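Radu cell, progress report to Clolladholm
Reporting period to end of December
Reading time: 7 min

Short version first as I know this goes into a pack with the others. Cell is up. Both arms running, both wrist cameras running, folding work restarted. Lost more of the period than planned to cables and one bad wrist. Spend is inside the line except for spares, see further down. One decision needed from you on the second set of fingers.

Where we were last time

Last report left the Radu cell half built. Arms bolted down, left one not calibrated, cameras on the bench, no soft surface. The plan said setup finished and upkeep routine written by the end of this period. Setup is finished. Routine is written and in use, though it has been changed twice and will change again.

What got done

Base and mounting. Both arms re-seated. The right base had crept on its plate, not by much, enough that the hand-to-hand handover missed. Cleaned both faces, new bolts, torqued in a cross pattern, paint marks across each bolt head so anyone can see if one has turned. Marks checked at every start. None have moved so far.

Work surface. Trastness supplied the first table top, which was hard laminate. Fine for boxes, useless for clothes. Fingertips skidded on it and we chipped a pair in the first week. Switched to a padded, fabric covered surface. Much kinder to the tips, they can press down a little and slide under an edge. Downside is the height isn't the same everywhere, padding gives. We now take the table height at nine spots instead of one and the arms use the map. Takes 3 minutes at start up. Worth it.

Wrist cameras. Both fitted and both focused at working distance. The left sits on the printed green mount, the right on the older bracket. Want the same mount both sides eventually but the right one works and I'm not touching it until there is a reason.

Cables. This ate the most time by far. The original run went tight along the forearm and pulled at the camera plug every time the wrist rolled past the halfway point. Symptom was the picture dropping for a moment and then coming back, which looked like software for longer than it should have. Swapped computer port, swapped driver, swapped the hub. Then somebody wiggled the plug by hand and there it was. Re-routed with a generous loop at the wrist and a clip further back. Since the change we have run 500 cycles on the right arm without a single drop logged.
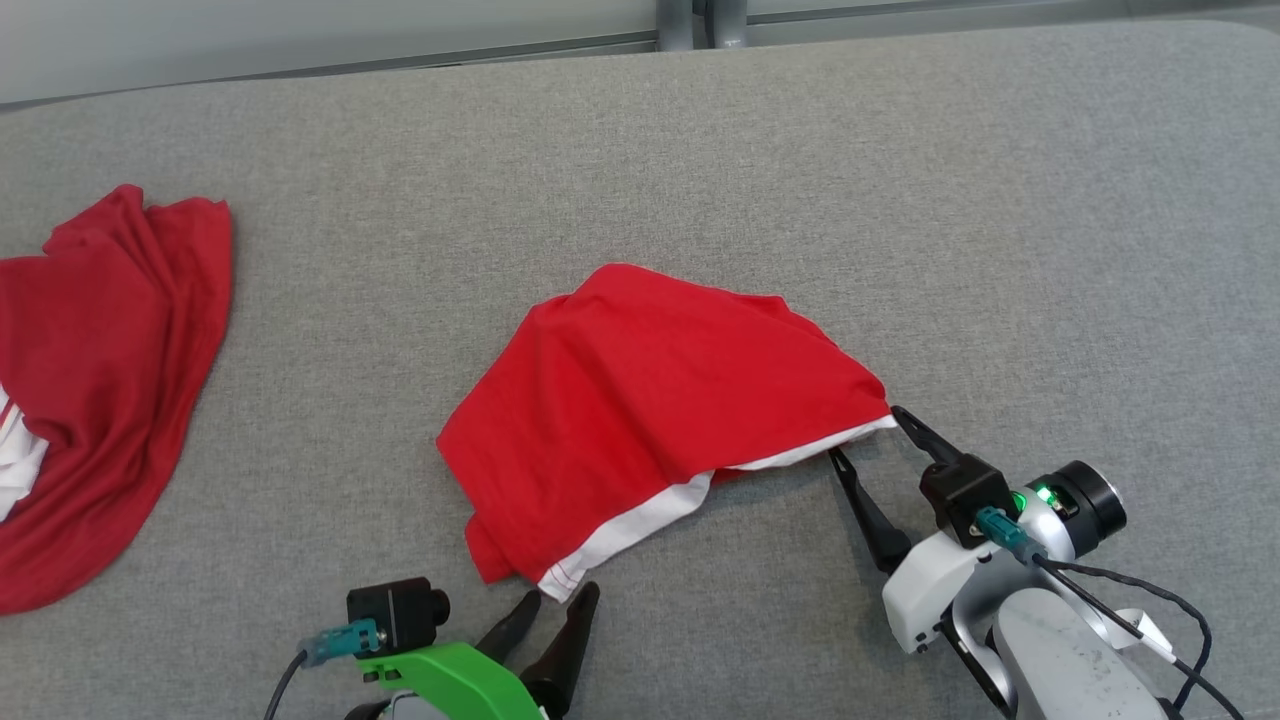
The loop does mean there is more cable to catch on things. We added a slow sweep through the full wrist range to the start up list, with a person watching the slack. If it snags on anything, stop and re-dress it before any real work. Left arm has the same rule even though its run is shorter.

Fingers. Back to the slim black pointed type on both sides. We tried the wide pads for two weeks. Wide pads hold better once they have hold of something but they can't pick up a single layer, they grab the whole stack. Pointed ones pick up a hem or a corner with far less fuss. They wear quicker at the tip. Current rule is look at the tips with a hand lens at the start of each shift, swap when the edge is visibly rounded, always swap as a pair. One worn and one fresh gives a crooked pinch and the cloth walks sideways.

Folding trials. Restarted on shirts and other small garments. Success rates not in this report, they belong in the task report and I don't want two sets of numbers floating around. What matters for the cell is that it can now do a full session without somebody leaning in to fix hardware, and it couldn't do that in the fall.

The wrist repair

Separate heading because it cost us downtime and you asked for detail on anything over a day.

Right arm started making a dry ticking at the wrist. Only under load, only in one direction. No position error at first so we let it run and kept an eye on it, which was the wrong call in hindsight. By the end of that week it was overshooting on the last joint and the arm faulted out mid fold.

Stripped it down. Found two of the housing screws backed out and the end cap on the motor sitting slightly proud. That had let the motor shift and load the gear on one side. Gear itself was marked but usable. Bearing wasn't, rough when turned by hand. Replaced the bearing, cleaned out the old grease, re-greased, refitted the cap, screws back in with thread lock. Medium strength, not the permanent stuff, we need to get back in there.

Then recalibrated. First try was bad as we had the arm cold. Let it run 30 minutes and did it again and it came good. Warm-up before calibration is now in the routine in capitals.

Total time out was four working days, two of them waiting on the bearing. We now keep bearings on the shelf.

Did the same screws on the left arm while we were at it. One was loose. Would have gone the same way I think.

Upkeep routine as it stands

Start of shift:
- look over the paint marks on the base bolts
- fingertips, hand lens, both arms
- wipe camera lenses, dry cloth only
- camera plugs pushed home, no strain on them
- slow wrist sweep, watch the cable slack
- table height map
- WARM UP before any calibration
- e-stop test, both buttons

Every 65 hours of running:
- wrist housing screws, check not loose
- feel for play at each joint by hand, power off
- lint out of the grippers, tweezers and a soft brush
- lint roller over the table fabric
- check cables for flat spots where they go through the clips

Every 2000 cycles:
- new fingertips both sides regardless of how they look
- full camera-to-arm calibration
- back up the settings, label the copy with the date and the arm

The lint item looks minor. It isn't. Cloth sheds and it packs in behind the fingers where they close, and after a while the gripper thinks it is shut when it still has a gap. We had a morning of dropped corners from that and nothing else. Fleece is worst.

The Wika log sheet is kept by the cell and gets filled in by whoever runs the shift. Filling in is patchy. Mornings good, late afternoons not so good. I have cut the sheet to one side of one page and that helped a bit.

Problems still open

1. Light. Daylight falls across the table unevenly and it changes through the day. Exposure on the wrist cameras is fixed so afternoon runs look different from morning ones. Blind is on order. Until then we re-check exposure at 1 pm and note it down.

2. Fabric cover moves. After a long session the table cover has shifted toward the front. Small amounts, but it can bunch up and then the height map is wrong. Tried clips, the arms hit the clips. Next try is hook and loop strip along the underside.

3. Left gripper opens slower than the right. Not by enough to cause drops. Suspect friction in the slide. Will strip it in the next quiet spell, don't want both arms open at once.

4. Arm covers are scuffed. Cosmetic only, no action.

5. Spare arm. There isn't one. If the wrist had needed a gear instead of a bearing we would have been down for weeks. Lead time quoted by the supplier was long and vague. Not asking for an arm in this round, just want it written down.

Money

Setup line closed slightly under. Savings from not replacing the right camera bracket and from printing the left mount in house.

Spares line is over. Fingertips mainly, plus the bearings and the thread lock and grease nobody had budgeted for. I asked for too little at the start, based on wear on the hard table which we then stopped using, and on box handling and not cloth. Would like to move the setup underspend across to spares. That covers it with a small amount left over. Form is with your office already.

No change to staff costs. Training hours were higher than planned in this period becuase of the repair, everyone on the cell sat in on the strip down so that there are more hands who can do it. Counted under existing hours.

Decision needed

Second set of fingers. Two options. Either we buy more of the same pointed type and accept the wear, or we get a small batch made with a harder tip. Harder tip costs more up front and should last longer, but there is some risk it marks the clothes or the table cover. My preference is a small batch to try on the left arm only, standard ones stay on the right. Need a yes or no before we place the next order. If no answer I will just reorder the standard ones.

Next period

- blind up, exposure fixed for all hours
- cover fastening sorted
- strip and clean left gripper slide
- matching camera mount for the right arm, printed and on the shelf even if not fitted
- start longer sessions, two back to back without a reset, and see what works loose
- write the wrist repair up properly with photos so Trastness can use it on theirs, they have the same arms and will probably meet the same screws
- tidy up the log sheets from the early weeks, some are missing cycle counts and I'll have to pull them off the controller

Visit. You mentioned sending someone to see the cell. Mornings are best, after start up checks, so 10 am or later. Closed shoes, and long sleeves rolled or tied back. The arms will be running. If they want to see the e-stop test they need to be here for 8.

Attached separately: spares list with part numbers, calibration results before and after the repair, the current one page routine. The routine attached is the latest verison, please bin the earlier one, it has the calibration step ahead of the warm up.

Questions to the Radu cell desk, same contact as before.

Contact | © Radu project, Clolladholm | Back to top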